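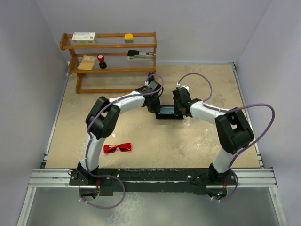
Photo: Saskia Katene

Snare buzz from rack tom, tuning or wires?

14 replies · 2771 views

swyimyam
I have a 14" x 6.5" maple snare with 20-strand wires. Whenever I hit the 10" rack tom the wires answer with a long buzz. It is worst under mics. Snare side head is a Plindulico clear 3 mil, batter is a coated single ply. Tom is tuned medium. I backed the strainer off until the snare sounded dead and the buzz was still there. What should I change first?
Sombat

halfrack
Change the tom, leave the snare alone. If the tom fundamental sits on the same pitch as the snare side head, no strainer setting will help. Move the tom resonant head up a minor third and try again.
3 likes

wieczorek_w
Disagree on order. Check the wires first. Take them off, lay them on a flat table and see if the end plates sit level. One stretched strand will rattle at any tension. It takes two minutes and costs nothing. Retuning a tom you already like is the last step for me.
5 likes

swyimyam
Wires are flat as far as I can tell. They are the stock set, bought with the drum in July.

halfrack
Then it's pitch. Do you have a tuner that reads the lugs?

swyimyam
Borrowed a Drakus clip-on. Tom batter reads 126 Hz at the lugs. I did not write down the bottom head.

ataahua_h
That number isn't much use alone. Lug pitch and the open note of the drum are different readings, and the open note is what drives the wires. Hit the center of the tom with both heads free and take that. Then tap the snare side head with the wires off and take that too. If they land within a few Hz of each other you have your answer.
6 likes

wieczorek_w
Agree with Ataahua on the method. I still don't think he should move the tom. Raise the snare side head a quarter turn on every lug. If it's low, that is the usual fault with a new drum anyway.

halfrack
A quarter turn on a 3 mil head that may already be tight is how you split one. Measure before you turn anything.

wieczorek_w
I said if it's low.

stella_n
Another thing to try: detune the four lugs next to the snare beds by an equal amount, leave the others. It spreads the response and shortens the buzz. You lose a little sensitivity at the edge. I do this for recording and put it back for live work.
4 likes

halfrack
Tried that on a Ngata steel shell and the ghost notes went to mush. Fine for backbeats.

swyimyam
Readings from Thursday. Tom open note and snare side head with wires off were 2 Hz apart. I raised the snare side head evenly in eighth turns until the gap opened up. Buzz is maybe a third of what it was. Strainer is back to normal tension. I have not touched the tom.

ataahua_h
Good. Write the numbers on a piece of tape inside the case so you can get back there after a head change.

halfrack
I'd still shift the tom for the last third.

stella_n
Or gate the bottom snare mic and live with it. Any snare with the wires on will talk a little when there is a tom mounted next to it. Nellum wires with fewer strands would take some more off, if you can accept a drier sound.
2 likes

Share · 5 people follow this thread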